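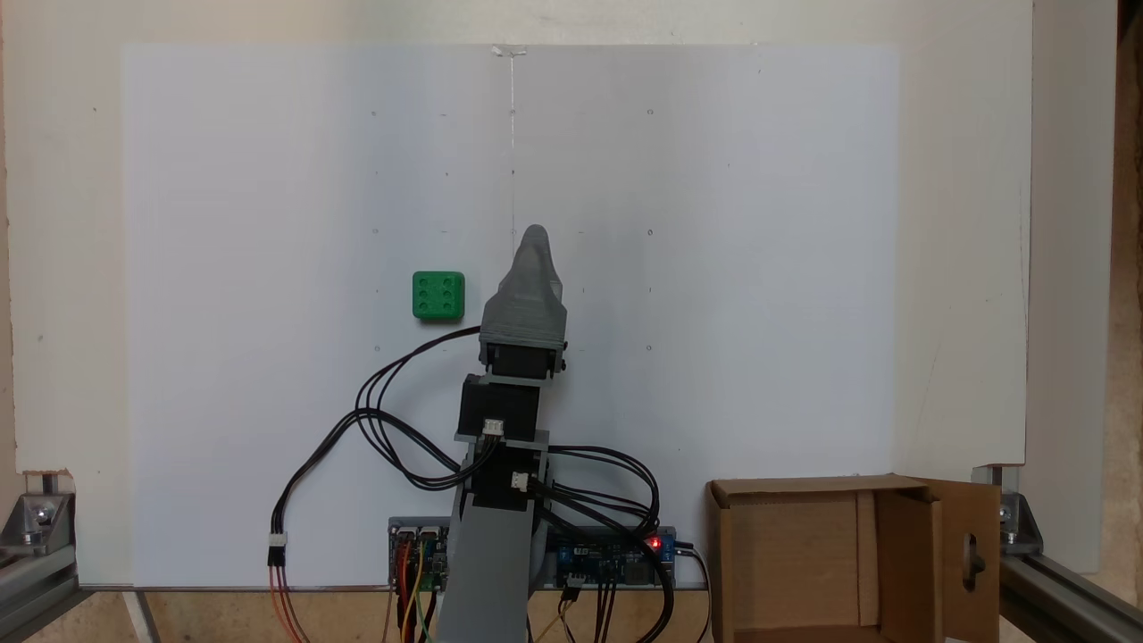

The Workbench Wall, or How We Gave Up on Drawers

Stillero is a shared workroom above a tile shop, and for most of its life it has been losing a slow argument with cables. We had drawers. We had drawers with labels. The labels were lovely, and behind each one lived the same tangle of wire, as if it had been issued to us by the yard.

In November we took everything out and sorted the small stuff properly. A few notes on what came up, in the order we ran into it.

The white board
Big, plain and pale, with a loose grid of faint dots. The thin pencil line coming down from the top center is the kind of line you draw when you intend to measure something, and the bit of tape up there is the kind you mean to take off later. Both have seniority now.

The green cube
Bright green, six round recesses on the front in two rows of three. It has been called a die, a block and, during one long evening, a very small muffin tin. We have yet to find a drawer label that suits it.

Black cable
Servo cable likes to travel in wide arcs. You can tell it to go straight and it will nod politely and go out to the left by way of the next county. We now keep the spares in loose coils in a shoebox marked BLACK. The shoebox is orange.

Small white plugs
The sort that fit perfectly one way and almost perfectly the other way. Spares live in a jam jar. The jar used to hold 400 of them, according to the lid, which was written by an optimist.

Jumper wires
Red, yellow, orange, green. For one week they were sorted by color and looked like a candy counter. Then somebody needed a long one. They are now sorted by length, meaning they are in a bag.

Boards
A blue one with a little red light glowing near its end, and a gray-and-blue one with the colored wires running down from it. Loose boards go in the Zavura tray on the second shelf, flat, with nothing on top. Coffee counts as something.

Gray prints
Everything printed in this room comes out gray, the result of a bulk order from Cukum that seemed thrifty at the time. The surface is a little rough and very matte. Failed brackets go in the bucket by the door and make decent doorstops.

The drawers
Still here, 6 of them, empty and beautifully labeled. Robles Salvage has offered to take the cabinet away if we carry it down the stairs ourselves. We are thinking it over, and in the meantime the top drawer has started to collect tape.

More pictures when the second shelf is done. If the orange shoebox is yours, please bring us a black one and we'll swap.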